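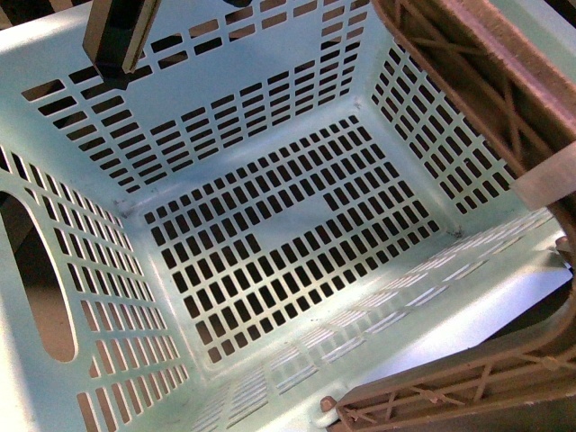 La cesta verde menta, vista desde la cámara de arriba. Un dedo de la pinza baja delante de la pared del fondo.

Abro hilo sobre lo que estoy aprendiendo estos meses: enseñar a un robot a ordenar ropa, guiándolo a distancia con las manos. El español no es mi lengua materna, así que pido paciencia con mis frases. Intentaré ser preciso.

El proyecto se llama Chambi. Yo no lo empecé, llegué en marzo. Mi trabajo es el de operador: tengo un mando en cada mano, miro una pantalla y el robot copia mi movimiento. Cada vez que completo la tarea, se guarda una demostración.

La tarea se describe en una línea: tomar una prenda de la cesta, dejarla sobre la mesa, volver a la cesta. La primera semana pensé que sería aburrida. Después tuve que hacerla 16 veces seguidas sin un error y cambié de opinión.

El primer problema es la profundidad. En la pantalla, una pared llena de ranuras pequeñas y repetidas confunde mucho al ojo. Todas las filas se parecen. Yo creía estar lejos del plástico y ya lo estaba tocando.

Quien me corrigió fue Cirilo Bermúdez, que opera desde antes que yo. Me dijo: «No mires la pinza, mira su sombra». Cuando la sombra y la punta se acercan, queda poco espacio. Desde entonces bajo mirando la sombra, y rozo mucho menos la cesta.

Segundo problema: las ranuras mismas. Si la punta entra en una de ellas y yo sigo moviendo la mano, el robot arrastra la cesta entera. Esa demostración no sirve. Se marca como fallida y se repite.

Una duda que tuve, y que quizá tienen otros: ¿las fallidas se borran? En nuestro caso no. Se guardan aparte con una nota corta. Abundio Mendoza las revisa todas y a veces encuentra que el fallo era mío y a veces que era de la calibración. Normalmente era mío.

También aprendí que la velocidad se contagia. Si yo dudo arriba de la cesta, el robot aprende a dudar arriba de la cesta. Al principio hacía una pausa larga antes de cada agarre, para estar seguro. Vimos la misma pausa en el modelo entrenado, en el mismo lugar. Me dio un poco de vergüenza.

Ahora practico el recorrido dos o tres veces sin grabar, y grabo solamente cuando la mano ya conoce el camino. Bajo sin prisa pero sin parar. Cierro. Subo recto hasta pasar el borde, y solo entonces giro.

Lo de subir recto parece una tontería, pero una manga larga se engancha en el borde con mucha facilidad. Con calcetines se puede salir en diagonal. Con camisas, no.

Números, porque me los preguntaron: el objetivo de esta fase es de 700 demostraciones válidas. Yo llevo 300. El resto se reparte entre los otros operadores, y nadie debe trabajar más de 2 horas sin descanso. Esta regla me parecía exagerada hasta que miré mis propias grabaciones del final de la mañana -- las manos están torpes mucho antes de que uno se sienta cansado.

Otra pregunta repetida: ¿por qué no llevar el brazo directamente con la mano? También lo hicimos, en abril. Para movimientos cortos me gusta más, se siente el peso de la prenda. El inconveniente es que mi brazo aparecía en la cámara y tapaba justo lo que el modelo necesita ver. Para la cesta volvimos al mando.

Lo que todavía me sale mal: las prendas que quedan en las esquinas. El fondo es redondeado donde se junta con las paredes, y la tela se queda pegada a esa curva. Cirilo entra con la pinza girada y la saca a la primera. Yo necesito casi siempre un segundo intento.

Abundio quiere que grabemos también esos segundos intentos, enteros, para que el robot vea cómo se corrige un agarre malo. Para esto, por lo menos, soy un buen maestro.

En julio cambiamos a toallas, que pesan más y se doblan de otra manera. Si alguien aquí teleopera con tela gruesa, le agradecería mucho saber con cuánta fuerza cierra la pinza -- yo, por miedo, cierro siempre demasiado.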